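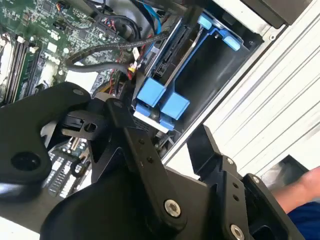
An open desktop computer case, Kollalstead reuse depot.

Print this page | E-mail this page

Site visit: Fallano electronics reuse depot, Kollalstead

14th January

Fallano opened its Kollalstead depot to members and local councils for one morning. The depot takes end-of-life office equipment from schools, health services and council buildings across the district. Two streams leave the site: refurbished machines for resale, and graded scrap for downstream processors. Our group of 23 was split in two at the gate. The notes that follow cover the route taken by the first half, which began at the receiving dock and ended in the scrap yard. The second half went round in the opposite direction and saw the resale store while it was still being stocked.

Receiving

Equipment arrives on pallets or in steel cages. Each load is weighed on a floor scale set into the dock, and the net mass is entered against a consignment number. Cages have a known tare and are preferred for that. Shrink-wrapped pallets have to be broken down before the pallet itself can be weighed, and the depot charges a small handling fee for them. Several of the council officers present had not seen this fee on their invoices under its own name; it is folded into "dock services".

Each item then gets a barcode label. Labels go on the rear panel of desktops and on the underside of laptops. Label adhesion was a problem in the first summer, when the dock reached 40 degrees in the afternoon and labels slid on powder-coated cases. The depot changed to a different adhesive and moved labelling inside the roller door.

Triage

Triage decides whether an item is worth testing. The rules are held in a table maintained by the operator and reviewed each July. Desktops are sorted by processor generation first, then by memory type. Anything below the cut-off goes straight to dismantling regardless of condition. Cosmetic grading is done later and only on machines that pass electrical testing.

The cut-off was the subject of most of the questions. Some visitors argued that older machines are still adequate for library catalogues and sign-in desks. The depot's position is that the labour to test an old desktop is the same as for a recent one, and the sale price no longer covers it. It will hold older units back if a buyer has placed an order in advance. There were no such orders on the board on the day of our visit.

Data erasure

Storage devices are dealt with before any other work. Drives that can be read are erased in place using a package called Kwofie, which writes a report for each serial number and attaches it to the item record. Drives that fail to respond, or that finish with unreadable sectors, are removed and shredded on site. The shredder is in a locked room with a viewing window. It was not running during our tour.

Certificates are issued per consignment with the individual serial numbers in an appendix. Members who need certificates per asset should request this at booking. The depot can produce them afterwards, but it means rerunning the export and there is a charge.

Testing

The test area has 186 numbered bench positions, each with mains power, a network drop and a video connection to a shared switch. Machines boot from the network and run a fixed sequence: memory, processor load, fan response, ports and video output. A standard desktop takes a little under an hour with memory testing set to a single pass. The depot runs two passes on machines sold with a warranty.

Power supply faults account for the largest share of rejects, followed by failed fans and swollen capacitors on older boards. A failed fan is replaced from recovered stock. A board with swollen capacitors is scrapped. The depot looked at board-level repair when it opened and decided that the volumes of any one model were too low to support it.

Dust was mentioned at every station. Machines from workshops and school art rooms come in with heat sinks fully blocked, and these are cleaned in an extraction booth before testing. Compressed air is supplied through a dryer. Fans are held still during cleaning to avoid overspeed. The filters in the booth are changed every five working days and the spent filters are disposed of as regulated waste.

Dismantling and grading

Rejected desktops are stripped to the following fractions: steel case, aluminium, power supply, optical drive, cable, circuit board and mixed plastic. Boards are further divided into high, medium and low grade according to connector plating and component density. Processors and memory modules are removed from boards and boxed separately.

Steel goes to a local merchant by the bin. Boards are consolidated and shipped in bulk bags to Callilska, which samples each lot before settlement. The sampling clause was explained in some detail. A lot is shredded, a portion is drawn and assayed, and payment follows the assay less a treatment charge. Disputes over moisture content were common until the depot began storing its bags under cover. Plastic with flame retardant markings is kept apart, and at present the depot pays to have it taken.

Cable is baled with the plugs cut off. The depot trialled a granulator for cable but found that the noise level needed a separate enclosure, and the unit was returned.

Resale store

Machines are sold in three cosmetic grades. Grade A units have no marks visible at arm's length. Grade B units have light scratches, and grade C units may have dents or a missing drive cover. Warranty terms are the same for all three. Keyboards and mice are sold by the box and are not tested individually.

Notes for members planning a visit

Closed shoes are required past the dock. High-visibility vests are supplied. The mezzanine is reached by stairs only, and visitors who cannot use them can see the test area from the ground floor gangway. Parking is on the north side of the building; the south side is kept clear for trucks. Members wishing to inspect the erasure records for their own consignments should bring the consignment number, as the office cannot search by organisation name.

Print this page | E-mail this page

Related items

Asset disposal clauses: revised wording for council contracts
Site visit: Kollalstead transfer station and weighbridge
Storing circuit board scrap under cover
Cosmetic grading of second-hand office equipment
What to ask for on an erasure certificate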